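Table Laying

Table laying, also called setting the table or, in some parts of northern England, siding on, is the household custom of putting out plates, bowls, cutlery and drinking vessels before a meal is eaten. It is one of the oldest domestic jobs still done every day in much the same manner, and although books of manners have had a good deal to say about it over the years, most people learn it as small children by being handed a fistful of forks and told to get on with it.

The subject sits somewhere between cookery, furniture and good manners, and writers have come at it from all three directions. This article deals mainly with the everyday table as it is laid in homes, with a shorter section on formal dining.

Origins

For much of the Middle Ages in Europe there was rather little to lay. A board was set up on trestles, a cloth was thrown over it if the household owned one, and diners commonly brought their own knives. Food was often served on a trencher, at first a thick slice of stale bread and later a flat piece of wood, and two neighbours might well share a cup. The English expression "board and lodging" keeps the memory of that board alive, as does the habit of speaking about what a host "puts on the table".

Forks came to the English table slowly. They were known in Italy long before they were accepted further north, and for a good while they were thought a fussy sort of thing to eat with. Once they had settled in, though, the familiar pattern of fork to the left and knife to the right followed, and it has proved remarkably stubborn ever since.

Cheaper pottery made a great difference in the eighteenth and nineteenth centuries. Families who had once got by on a few wooden or pewter pieces could now own plates that matched, and with matching plates came the notion that each person should have a place of their own, laid in the same way as everybody else's. The word "cover", still used in restaurants to mean one diner, comes from the French couvert, the set of things laid out for a single guest.

The everyday setting

In most British homes a place consists of a plate, or simply the space where a plate will go, with the fork on the left and the knife on the right, its blade turned inwards. A spoon for pudding may lie across the top or outside the knife, depending very much on who taught whom. The glass stands above the knife. Napkins, where they are used, go to the left or on the side plate, and paper ones are perfectly usual for ordinary meals.

Bowls are the least settled part of the whole business, and a surprising amount of gentle disagreement goes on over them. Soup bowls are often stood on a larger plate to catch drips. Breakfast bowls tend to stand on the bare table or a mat, and small bowls for salad, olives or sauces are put wherever a hand can comfortably reach them. 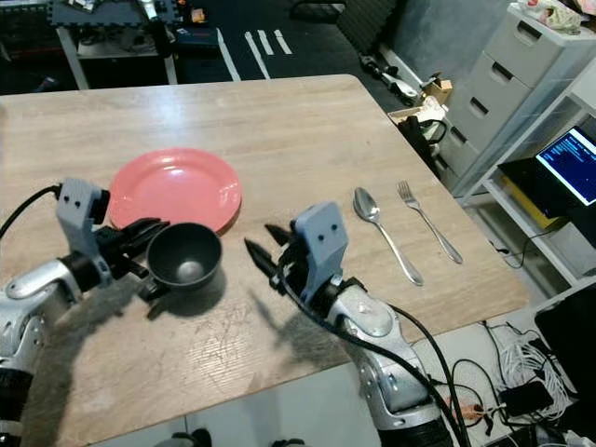
The order in which things are put down also differs from one household to the next. Sabine Seidel, whose book The Laid Table grew out of many long conversations in family kitchens, divides people into those who "go round" and those who "go through". The first sort finish one place completely before moving to the next, while the second carry all the plates, then all the forks, and so on until the job is done. She found that the second habit was commoner in larger families, where it is quicker, and that people were often quite sure their own way was the only sensible one.

Her sometime colleague Mattes Kettler has argued that the shape of the table matters more than the habits of the family. At a long table, he writes, the plates naturally mark out the places and everything else is measured from them, whereas at a round one people tend to begin with the chairs and fit the crockery to suit.

Formal settings

A formal table follows the order of the courses. Cutlery is laid so that the diner begins at the outside and works inwards, which is a great comfort to anyone faced with a long row of it. There may be 5 or 6 courses at a grand dinner, although more than 2 or three glasses at each place is unusual outside banquets. In large dining rooms the distance between plates may be checked with a measuring stick, and chairs are brought into line with the edge of the cloth.

Coverings

Tablecloths were once expected at any respectable meal, and the weekly wash was all the heavier for it. Place mats became popular as a lighter answer to the same problem, being easy to wipe and easy to store, and many families now keep the cloth for birthdays and holidays. A bare wooden top has its admirers too, particularly among people who like to see the grain, though it does ask for a little care with hot dishes.

Children and table laying

Laying the table is very often the first regular job a child is given. It can be done by quite small hands, the result is there for everyone to see, and it brings a child into the bustle before a meal without putting them too near the cooker. Unbreakable beakers and lighter bowls are commonly handed over first, with glasses following later on.

See also

Cutlery
Place mat
Tablecloth
Trencher
Washing-up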